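Subject: Re: [dernora-dev] Gripper mask in the fisheye front end
From: Lesia Dovhaniuk

> The housing mask in Potus is a fixed polygon. On my recordings it
> leaks features along the lower rim and the pose drifts when the hand
> is nearly still. Is that the mask or the tracker?

The mask, mostly. It was drawn with the fingers wide open, so anything between them counts as background. The housing alone covers the lower half of the image in a view like this one:
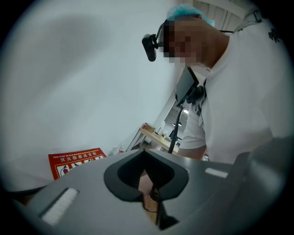
Wrist fisheye, steep upward view. Grey housing along the bottom, person leaning in at upper right.

Corners on the pads and the slot edges don't move with the room, and the tracker reads them as evidence of zero motion. The pale wall gives it very little to set against that. I raised the minimum track length to 12 frames in April and it made no difference.

A held object is the harder case. It moves with the hand as well, and its printing is sharper than anything on the floor.

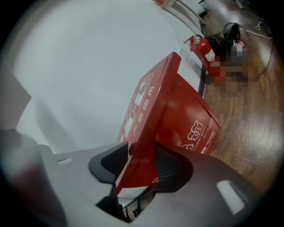 The Hnatiuk branch replaces the polygon with 2 masks, one for the housing and one driven by finger width. Features inside the second are kept but down-weighted until they disagree with the gyro for 50 ms. Set max_features to 200 when testing, or the planks use up the whole budget.

Patch is against Drostcombe head. The calibration loader still ignores the mask path if it is relative, so give it in full.

Lesia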